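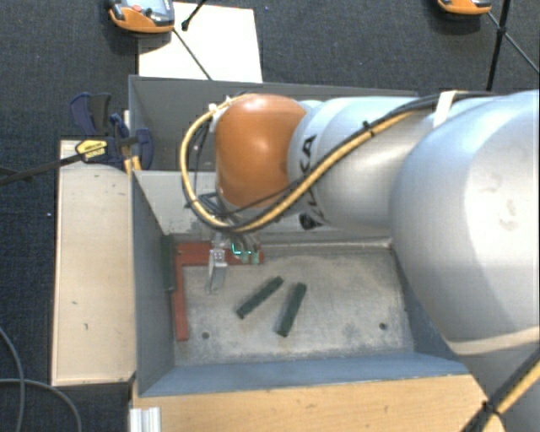
Notes on the Redcombe supplementary budget

I read the supplementary budget papers for Redcombe over two evenings in October, mainly because the summary circulated before the council meeting didn't match the tables at the back. These are my notes. They assume you know the difference between the operating fund and the capital fund. If you don't, the clerk's glossary is adequate.

The summary says the operating fund closes the year in balance. It does, on paper. Table 4 gets there by moving $573,000 out of the road reserve and booking it as "other revenue." A transfer from a reserve is a source of funds, but it is not revenue, and the prior year's papers had a separate line for it. That line has been removed. I checked three earlier years and it is present in all of them.

Davina Strachan raised this during the finance item. The answer from Nest Rees, who presented the papers, was that the format had been simplified to match the one used in Brusthorpe. I pulled the Brusthorpe papers. They use a single revenue table, but reserve transfers are shown in a footnote with the opening and closing balance of each reserve. Redcombe copied the table and left out the footnote.

The second issue is the parcel count. The property tax estimate is built on 2,881 taxable parcels. The assessor's own roll, attached as Appendix C, has a lower figure, because it excludes the lots in the Flulesik tract that have been approved but not recorded. Unrecorded lots can't be billed separately. The owner gets one bill for the parent parcel. The effect on the total is small this year, but the same count carries forward into the five-year projection, where it compounds with an assumed growth rate that has no source given.

Third, the consultant contract. Baldursdóttir was hired for the fee study at a fixed price, and the supplementary papers add an amendment of $3,000 for "additional meetings." The amount is trivial. I mention it only because the original scope already included all public meetings, without a cap, so I don't see what the amendment buys. Florêncio Cunha asked for the scope document to be attached to the minutes. The motion passed without debate.

The vote on the budget itself was closer than I expected, with Strachan and Cunha against. Ditte Damgaard voted in favor but asked that the reserve line be restored in the next quarterly report. Her request was recorded as a direction to staff, which is weaker than a condition on the vote.

I have sent the clerk a written request for two items: the opening and closing balances of the road reserve by month, and the worksheet behind the growth rate. The reserve balances should be easy to produce, as the auditor needs them anyway. I'll add both to this post when they arrive.

Correction: an earlier version of this post had Table 4 in the capital section. It is in the operating section. Thanks to Ragnheiður Þrastardóttir for the email.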